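Costumitz 双臂机器人工作站 用户手册
第2章 采购与预算规划

2.1 本章的用途

本章给准备购买的单位使用。请在填写订购单之前读完本章。机器人本体的价格只是预算的一部分，桌子、地面、电源和消耗品也要写进预算。如果这些项目晚一点才申请，安装的日期常常要跟着推迟。

2.2 先确定任务

1. 写下机器人要拿的物体。请写清楚形状、重量和盖子的种类。
2. 写下物体放在哪里，要送到哪里。
3. 把高的位置和低的位置分开写。桌面上的任务和靠近地面的任务，对手臂的要求不一样。
4. 把任务表交给供应商，请对方书面回答哪些可以做，哪些不可以做。

任务表里的物体建议用普通商店能买到的东西。装着饮料的塑料瓶价格低，形状也有很多种，适合做第一批物体。瓶身有细的，也有宽的，两种都要准备。 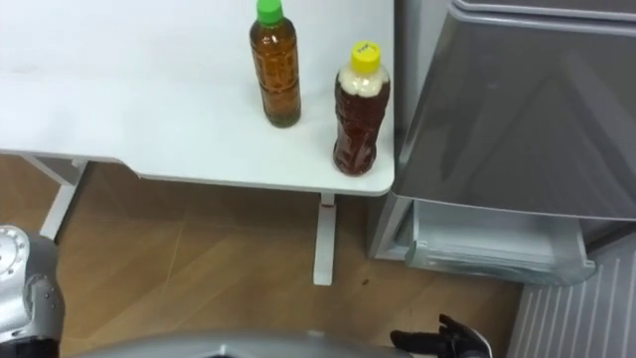
图2-1 桌面上的两个饮料瓶，绿盖与黄盖；右下方为黑色多指手

注意：请不要只按照一种瓶子选择手爪。Dornix 三指手爪价格较低，但是对宽的瓶身，请先申请试用再决定。Tuka 多指手价格较高，备件也要另外购买。

2.3 测量场地

1. 测量桌子的高度、长度和深度。L形的桌子，两段都要测量。
2. 测量桌子和旁边柜子之间的空隙。
3. 如果柜子有抽屉，请把抽屉拉出来以后再测量一次。
4. 在平面图上画出暖气片、门和架子。门打开时需要的地方也要画。
5. 测量门框的宽度。运输箱宽763毫米，门框比这个数窄的时候，请在订购单上选择“分箱运输”，这一项要另外收费。

说明：旧的桌子可以继续使用，不必一定买新的。桌子要稳，桌面要平。圆角的桌面也可以用，但是物体不要放得离边太近。

2.4 电源和线缆

很多用户在这一部分预算不够。请按照下面的步骤计算。

1. 数一数需要供电的设备，包括机器人、头部装置、计算机和充电器。
2. 在这个数字上再加两个插座，作为备用。
3. 决定线缆走地面还是走上方。走上方需要买支架，走地面需要买线槽盖板。
4. 线缆的长度要按机器人走到最远的位置来计算，不要按它站着不动的位置计算。
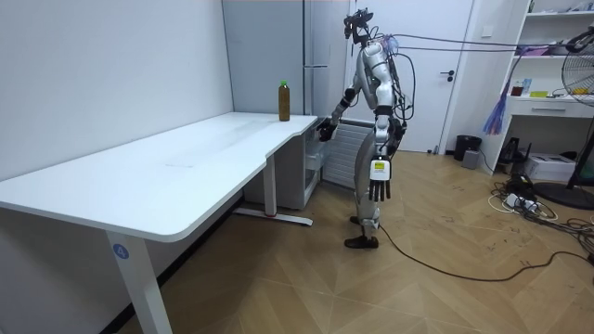

线缆的长度算好以后，请再加一成，然后把数字写进表2-1的第9行。Shakya 线缆包的标准长度是10米。如果您的场地需要更长，请在下订单以前告诉我们，发货以后再换，要付来回的运费。

小心：地面上的线缆可能会绊倒人，也可能会挡住机器人的脚。插线板请放在机器人走不到的地方，并且固定好。

2.5 地面

木地板可以使用，不过脚底会在上面留下痕迹。租来的房间，请先问房东是否同意，再决定要不要买保护垫。保护垫的边要贴平，翘起来的边比没有垫子更危险。

2.6 每年的费用

请把下面几项写进第二年的预算：

手指外皮和指尖垫。这是用得最快的零件。
关节检查，每年一次。
软件许可。
练习用的瓶子和其他物体，坏了要补。

保修期内，每套设备包含96小时的远程支持。没有用完的时间不能转到下一年。

2.7 提交订购单以前

1. 检查任务表是否有供应商的书面回答。
2. 检查平面图上的尺寸单位，全部用毫米。
3. 检查运输方式是否已经选择。
4. 如果希望九月交货，请提前和销售部门确认库存。

安装当天的步骤，请看第3章。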